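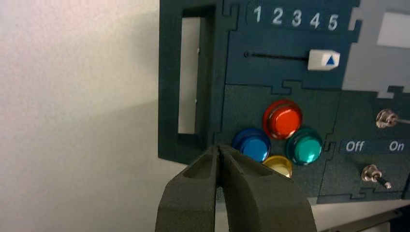
Tamer Akl wondered whether the slider was worth keeping at all, given how often a home-built arm loses track of it.

Gripper presses the wrong button on my practice board

Posted in Home Builds by Henok Kahsay

I'm building a small arm in the garage, with the camera on the wrist. The practice board has four arcade buttons in red, blue, green and yellow, a slider numbered 1 to 5, and two toggles marked Off and On. Red is fine. When I send it to yellow, the fingers cover part of the button and it sometimes lands on blue. I've run it 20 times with the same program. Do I move the camera or change the fingers?

Abrehet Birhane

Neither yet. Stop the arm 10 cm back from the board, take the button centre from that picture, then go in straight without looking again. Close the fingers fully before you start the move. If it still drifts, redo your wrist calibration and check that the board is clamped down. Mine crept a few millimetres with every press until I bolted it to the bench.

Přemysl Charvát

get narrower fingers

Lensa Adugna

Abrehet's way worked for me at the Urstead workshop. I'd also leave the toggles until last. Push the lever from the side with one finger, and keep the speed low, as I bent one in August.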